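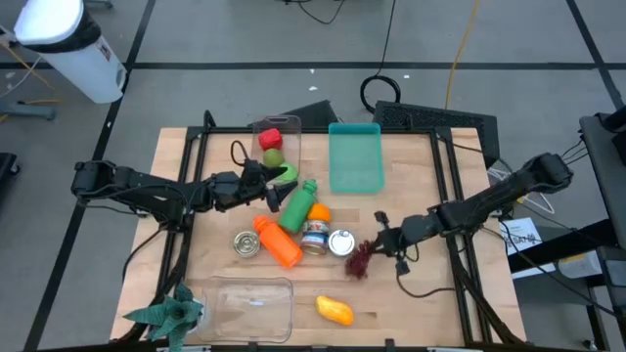
The two-arm sorting station at Hasesine, with bins, cans, bottles and plastic fruit on the table.

Sorting table update: where the example count stands

12 shares | 3 comments

September 2025

The sorting station has been running on the butcher-block table since the spring, and we now have 843 usable examples from it. For readers who joined the list recently, an example means one full recording of a person driving both arms through the task, from the first reach to the last item placed, along with the camera views and the joint positions. The policy, which we call Ara, is trained on these recordings and nothing else.

The task sounds simple. Items are spread over the table and the operator puts them into bins, using whichever arm is closer. The current set mixes packaged goods with plastic produce: a tuna can, bottles, grapes, a mango-shaped piece and small balls. We wanted shapes that ask for different grips. A can standing upright is easy to take from above. A bottle on its side will roll if one finger touches it early, and the grapes sag wherever they aren't held. The first version of Ara handled cans well and did badly on nearly everything that could roll or bend.

Part of that was our own doing. When we went back through the first 300 recordings, the layouts were far too neat. Operators had set items down in loose rows with the bins square to the table edge, and most of the reaches started from the same side. The model learned the rows. If a bottle was turned a quarter of the way around, the gripper still went to where the cap would have been.

We changed the procedure in June. Before each recording, the operator now draws a layout card, and the card gives the bin positions and the rough heading of each bottle. Bins may lie flat or be propped up. Items may touch. The cards are shuffled after every batch, and a layout that has come up twice in one batch is skipped. Setup takes longer this way, around 60 seconds per recording, and the daily count dropped when we started. It has mostly come back as people got used to the cards.

A second change concerns which arm does what. Our early rule was that the left arm took everything left of the middle line and the right arm took everything else. This made the recordings tidy but left the model with no idea what to do near the middle, where both arms would start for the same object and then both stop. Operators are now asked to choose early and commit. If they hesitate for more than a moment, they finish the recording and mark it, and it goes into a separate folder. We don't delete those. They may be useful later for teaching the model to recover, but they are kept out of the main training set for now.

We also keep mistakes, within limits. If an item is dropped on the table and picked up again, the recording stays in. If it lands on the floor, the recording is thrown out, as the arms can't reach it and the operator has to step in. We threw out 37 recordings for that reason over the summer. Most involved the small balls.

Labeling is done through Pasaribu, our review tool, which plays each recording back at double speed and asks for a start mark, an end mark and a one-line instruction. The instruction field has given us more trouble than expected. Some reviewers write "put the fruit away" and others list every item by name. Both kinds are fine, and we would like the model to see both, but please don't write an instruction that the recording doesn't carry out. If the tuna was never moved, leave the tuna out of the line. Reviewers can find the updated notes on the tool's front page.

Irkham, the second station, is nearly built. It will have the same arms and grippers but a different tabletop and different lighting — we expect some of what Ara has learned to fail there, and we would like to know which parts. The plan is to collect a small batch on Irkham before training on both stations together, so that there is something to compare against. The aim is to have that comparison ready in December.

Two requests for operators. Return the layout cards to the box in the order they were drawn, so the log can be matched to the recordings. And check the gripper pads at the start of each session, before homing the arms. Worn pads slip on smooth lids, and a batch of slips takes a long time to spot in review.

Operator hours for the coming weeks are on the shared sheet. New operators need one practice session before their recordings count toward the total.

Share this item | 3 comments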